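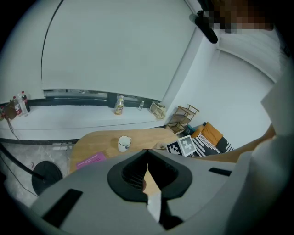 By R. Zepeda, data collection lead
Posted 11/6/25

Fumeo Hand Gripper, second version

We bought 4 of these in September to record tabletop demonstrations for a grasping policy. The test set was 1000 episodes, mostly mugs and cards on a round wood table, with square markers on the tabletop for reference.

The gray housing is bulky, and wrists tire after 20 minutes. The soft black pads hold a mug handle well. They are poor on flat paper: a card has to be slid to the table edge first, and the policy learns that habit too.

The wide lens keeps both the pads and the room in view. Straight edges bend badly toward the border, so calibrate each unit separately. Ours differed enough to matter.

Tracking dropped out in almost 20 episodes, usually with a marker covered by a forearm. The Multby export tool flags these but does not trim them.

Pads are sold only in pairs through Skisasdale. Good hardware, average software. We have ordered two more units for the next set of 2000.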